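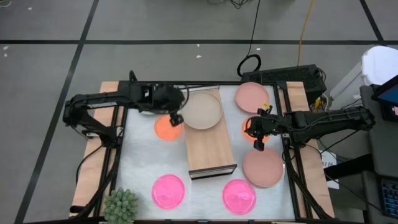 1 min read

November, bench notes, glaze abrasion

Continued the wear comparison on the Coughlan and Roltcombe glazes. Both fired on the same clay body, same kiln load. Test pieces washed in plain water, dried overnight, weighed before starting.

Abrasive is the fine alumina slurry, fresh batch. Felt pad, 1000 strokes per piece, 5 pieces per glaze. Weighed again after rinsing and 15 minutes in the drying cabinet.

Coughlan: loss small and even across the set. Gloss reading down slightly, no scratching under the loupe.

Roltcombe: three pieces close to Coughlan, two clearly worse. The bad ones came from the lower shelf - possibly underfired, cone pack not checked there. Do not quote an average for this set yet.

Balance drifted in the last digit after lunch. Re-zeroed at 3 pm and repeated the Roltcombe weighings. Values in the sheet are the repeats.

Bence Juhász wants the dishwasher cycle done before abrasion next time. Agree, but on new pieces.

To do: refire Roltcombe with cones on every shelf. Order felt pads.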